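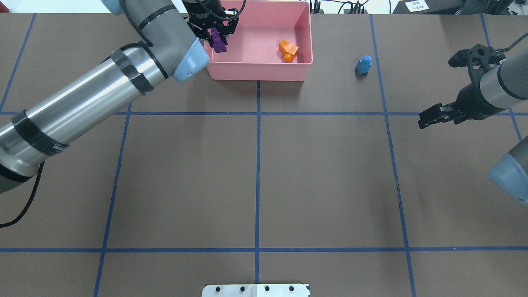

*Tidy-up table, left arm at the bin, purple piece in the fingers. Attached to the ticket for reference.*

**Ticket:** Left arm lets go early on bin drop
**Project:** Skerninstead (household chores, two-arm table)
**Opened by:** Thomas Donati
**Opened:** 9 Sep 2019
**Status:** Closed, with one follow-up

### What's going wrong

The chore is the simplest one on our list: pick the loose things up off the table and put them in the pink bin. A four-year-old can do it (when bribed). Our left arm can nearly do it too, and I'm really pleased with how far it's come, but it has picked up a bad habit. On some runs it opens its fingers before it reaches the bin wall, and the piece lands on the table outside.

The right arm runs the same Lineo build and doesn't do this. Grip force is set to the same value on both. The fault shows up with the soft pieces far more than with the hard ones, and it's worse when the piece was picked from one of the near cells.

### Steps to reproduce

1. Load the tidy-up routine from Lineo, default speed.
2. Put a soft piece in a near cell on the left side.
3. Start the left arm only. Leave the right arm parked.
4. Watch the fingers on the last part of the swing toward the bin.

Expected: fingers open once the wrist is over the inside of the bin.
Got: fingers open short of the wall on 7 of the runs I logged before lunch.

### Log

**Entry 1.** Checked the easy stuff. Fingertips cleaned with a dry cloth, finger screws snug, no slop in the wrist that I can feel by hand. Ran it again, same fault. I also swapped the pieces around in case one of them was just slippery. No change.

**Entry 2.** Pulled the release events out of the Lineo log. The drop command is being sent early, so this isn't a weak grip. Good news, I think! A slipping grip would have meant new finger pads and a long wait for parts. Something is telling the arm it has arrived when it hasn't.

**Entry 3.** The arrival check has two halves: position of the wrist, and a "contact" signal that's meant to fire if the piece bumps the bin. Turned the contact half off. Ten minutes of clean drops, every one inside. Turned it back on and the fault came straight back. So the contact signal is firing in open air.

**Entry 4.** Went down a wrong road here, writing it down so the next person can skip it. I assumed electrical noise from the cables up at the wrist and spent far too long moving them, tying them back, and letting them hang again. The signal fired just the same every time. I put them back how they were.

**Entry 5.** Asked on the Camerside support line. Their first reply:

> Is the contact threshold a fixed number, or is it set from the weight of the piece at pickup? If it's set at pickup, a soft piece can give you a low reading while it's still being squeezed, and then the swing alone is enough to trip it.

It's set at pickup. And soft pieces are exactly the ones we drop. That fits so well that I had to go and get a coffee before trying it.

**Entry 6.** Logged the threshold at pickup for each piece. Hard pieces settle quickly and give a steady number. Soft ones are still changing when the reading is taken. The routine waits 300 ms after the fingers close, and that isn't long enough for foam or anything like it. Near-cell pickups are worse, and I think I see why: the arm is folded up tighter there and starts its swing with more of a jerk.

The right arm had a longer wait all along. Somebody changed it by hand last December and never copied it to the left. (It may have been me.)

**Entry 7.** Raised the wait on the left arm to 800 ms. No early drops at all, but the arm now stands there thinking so long that it looks broken. Tried a few values in between and settled on 475 ms. Still clean on everything I gave it, near cells and far cells, and the pause is hardly noticeable.

**Entry 8.** Ran both arms together for the rest of the afternoon with a mix of pieces. The left arm put all of its pieces in the bin. The right arm knocked one over on its way to pick it up, then went back and got it anyway, which made me cheer out loud in an otherwise quiet room.

### Fix

- Left arm: settle wait changed from 300 ms to 475 ms.
- Both arms now read the wait from one shared settings file, so they can't drift apart again.
- Cables and finger pads: no change needed.

### Comment from Asfaw support desk

> Nice find. Before we close: the customer-facing question on this project is still "can it clear a kid's table by itself?" Does this fix get us there?

### Reply, T. Donati

Closer! For this table, with the bin where it is and pieces spread out across the taped cells, I'd leave it running and go do something else. I couldn't have said that last month.

For a real kitchen table, no, and I don't want to oversell it. Move the bin a hand's width and somebody has to teach it the new spot. Pile things on top of each other and it gets lost. Anything that stands up tall and narrow is still a gamble, and we haven't touched wet things or paper. A person would also be done long before the arms were, even a person who was complaining the whole time.

But a few weeks ago I was picking pieces up off the floor between runs, and today I mostly watched – so I'm happy to keep going.

### Follow-up

Opened a separate ticket for tall, narrow pieces tipping over when the fingers close on them. First thing to try is a lower grab point and a slower close. If anyone has already tested that on the right arm, please add your numbers there and leave this one shut.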